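Steaming Station FAQ: What Changes for Kitchen Staff
Dedenley Staff Kitchens, updated January 2021

I'm Genowefa Zawadzka, I run the morning prep shift, and these are the things people keep stopping me in the hallway to ask!

Is the robot taking my job?
No. Bun steaming comes off your task list, and the hours stay on your schedule. I asked for that in writing before I agreed to any of it (and got it).

What does it do, exactly?
Buns, baskets, plates and lids. The lid took us the longest to set up, because clear stuff on a white table is hard for a camera to make out.
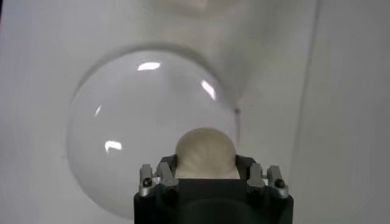 Close-up from the gripper at the steaming station.

Do I need training?
Yes, 2 short sessions, paid. You'll learn the stop button, the start-up check and how to lay out the table. If you can set up a buffet, you'll be fine.

How should the table be set?
Cooker in the middle, plate on the right, lid on the left, and please don't park your coffee there. 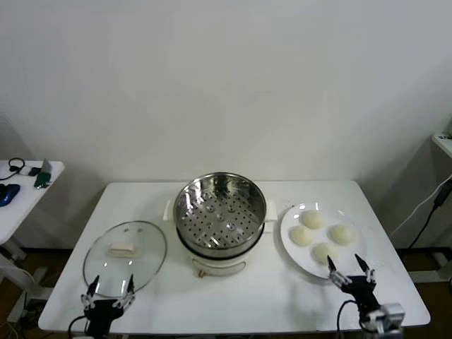 Keep both arms' reach clear before you press start, and step back behind the floor tape. I know, the tape is ugly. It stays.

Who do I call when it stops?
Me first, then the Adamczyk service desk, extension 41. Don't pull anything out of its fingers yourself.

Will we be judged on its speed?
Nope! Its numbers go on its own sheet. I fought for that one too. 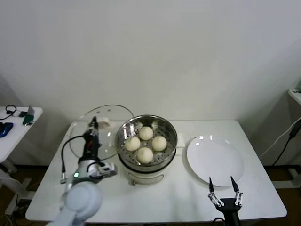
You still do the tasting, and you still decide if a batch goes out. Stukach, our site manager, has signed off on that, so if anyone tells you otherwise, send them my way.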